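Teaching by demonstration (robots)

From the Clerlow Workshop Encyclopedia, an open reference written by the people who do the work
Entry by Niloufar Alipour. Last revised Sat 23 November

Teaching by demonstration is the name for getting a robot to do a job by doing it yourself first, through the robot, and letting it keep a record. You either take hold of the arm and push it about, or you drive it from a distance with some sort of controller. You'll also see it called programming by demonstration, learning from demonstration or (when the record is used to train a model that copies you) imitation learning. I've been at it for seven years, mostly on the insides of computers, so my examples lean heavily that way. Sorry to the welders!

The older way is to write down every position as numbers. That works a treat when the part always turns up in the same place, and plenty of factories want nothing more. It gets miserable with jobs that go by feel, such as pressing a memory module into its slot or coaxing a plug past a bundle of cables. I can do those with my hands and I can't write them down, and I've tried.

A desktop tower laid on its side makes a very good subject, by the way. With the side panel off you have slots, sockets, latches and cabling all within a short reach, and every one of them wants a slightly different touch.
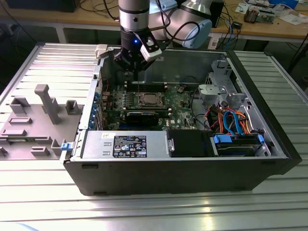 By hand

Guiding by hand is also called kinaesthetic teaching, a word I have never once said aloud without stumbling. The arm goes into a mode where its motors carry its own weight and little else, so you can lead it along like a rather heavy desk lamp. Joint angles are saved as you go, and the robot can play them back.

It's lovely for beginners. I had a visitor from Fortin happily drawing loops in the air within minutes. The trouble is that your hands are on the arm, so they hide the work from any camera and they add forces of their own. If the arm has a force sensor, it may not be able to tell your shove from the push of the slot. Fine movements are tiring as well, and by mid-afternoon mine wobble.

By remote control

Teleoperation keeps you off the arm altogether. You might use a joystick, a 3D mouse, a virtual reality handset or a leader arm, meaning a second arm that you move and the first one follows. I learned on a leader arm from Galach and still like it best, though a colleague swears by handsets and we've agreed to stop discussing it.

What you lose is touch. Unless the controller pushes back, you judge contact by eye, and over a memory slot a tiny mistake in depth matters a great deal. 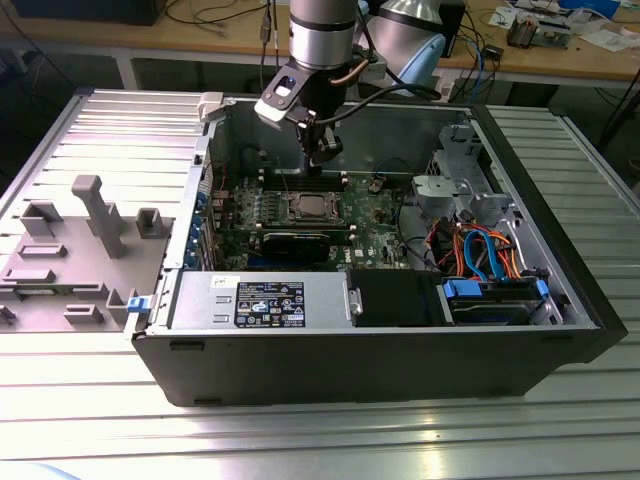
So people slow down, and the slowness goes into the record too. A robot taught by a nervous driver will hover nervously for ever after! Some labs trim the pauses out afterwards. I prefer to throw away my first few goes and start recording once I've settled into it.

Delay is the other nuisance. Even a short lag between your hand and the gripper makes you overshoot, then correct, then overshoot the correction. Cabling things up properly cures a surprising amount of it.

What gets recorded

At the least you want joint positions, how far the gripper is open and a clock that everything shares. Most people add video. A fixed view takes in the whole bench, and a view from the wrist travels with the tool and gets in close, with the gripper's own metalwork filling a good part of it. 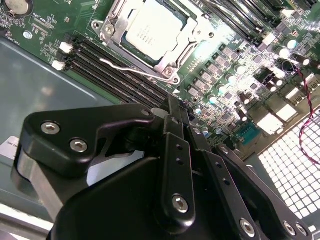 Force readings are well worth having if you can get them. The clock sounds dull but please don't skimp on it. I once lost 300 demonstrations because two streams had drifted apart, and I only noticed in March, when the training was long finished.

How many you need depends on the method. Plain playback needs one good run. A learned policy for a fiddly job can want hundreds, with the parts shifted a bit between goes so that it doesn't just memorise one layout. Our largest set here, the Iltex set, stands at 1703 runs.

It also pays to record some recoveries. Start the gripper a little off to one side, then bring it back into line. A robot that has only ever been shown perfect runs has no idea what to do after a small slip, and small slips pile up.

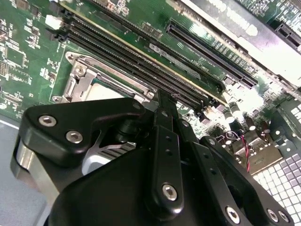 Can a recording made on one robot be used on another?
Sometimes, if the path of the tool was saved as well as the joint angles. Joint angles alone mean very little to an arm of a different shape, and a different gripper usually calls for some fresh demonstrations.

See also: Compliance; Force control; Leader arms; Playback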